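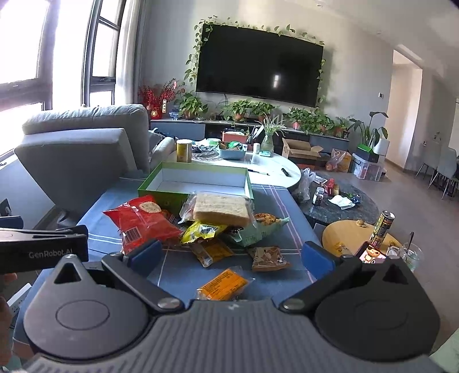 5月 土曜 把持点推定モジュール 検証記録(Plondley 系統)

1. 目的
手持ちグリッパで収録した箱詰め課題のデータを用い、把持点推定および開口幅推定の再学習を行う。対象は包装菓子を緑色の箱に収める作業とする。前回の記録で保留とした透明包装の検出漏れについて、原因の切り分けまでを本日の範囲とする。

2. 構成
推定器は Pelness の現行ブランチを使用した。軌道の再構成は Mangubat で行い、出力を手先座標系に変換したのち学習に供した。収録区間は190本であり、うち11本は自己位置推定が途中で破綻したため除外した。破綻区間の一覧は共有領域の所定の場所に置いた。

3. 前処理に関する所見
(1) 指先の青いゴムパッドは、画面内での位置が開口幅にほぼ一対一で対応する。色相の閾値処理のみで追跡が可能であるが、テーブルクロスも青色であるため、指を大きく開いた姿勢では背景との分離が不安定となる。閾値処理を廃し、アーム形状のテンプレートを併用する方式に改めた。
(2) クロスの白および桃色の細い格子線は特徴点として有効に働く一方、繰り返し模様のため誤対応を生じやすい。対応点探索の範囲を直前の推定姿勢の近傍に制限した。
(3) 窓からの採光が強い区間では露出が変動する。輝度正規化を収録区間単位からフレーム単位に変更した。副作用として暗部の雑音が増加しており、係数は未確定である。
(4) 背景のテレビ、観葉植物等は遠方の特徴点として姿勢推定に寄与するため、マスクしない。菓子の入った水色のかごは対象物と誤検出されることがあるため、把持候補の生成範囲を手前のテーブル面上に限定した。

4. 把持点推定
赤い袋および橙色の包装のバーについては、候補が安定して上位に現れた。透明包装のパンは、輪郭ではなく中身の縁に候補が集中する傾向がある。パンが黄色の包装に重なる配置では、両者が一つの領域として統合される例を確認した。領域分割の段階で生じており、把持点推定側の調整では解消しない。黄色のラベルが付いた透明の小袋も同様の傾向を示すため、同じ分類として扱う。

5. 設定変更
候補抑制の半径を8画素とした。時系列平滑化の窓は据え置きとする。変更前の設定は Pelness の設定履歴に残してあり、比較の際は必ず同一の乱数種を指定すること。

6. 不具合
Mangubat の書き出しにおいて、時刻の原点が画像列と2フレームずれる事象が再現した。変換スクリプト側で補正しているが、恒久的な対処ではない。補正済みのデータに再度スクリプトを適用すると逆方向のずれが生じるため、メタデータの補正済みフラグを確認のうえ実行すること。

7. 残件
・透明包装の領域分割について、境界の再注釈を行う。注釈基準は Plastton の文書の旧版に依拠しており、重なりの扱いが未定義である。
・輝度正規化の係数を決定する。
・時刻ずれの修正を Mangubat 本体に反映する。
・除外区間のうち、テーブルに極端に接近したものについて再構成を再試行する。

学習ジョブは17時に投入済み。ログの確認は次回の記載とする。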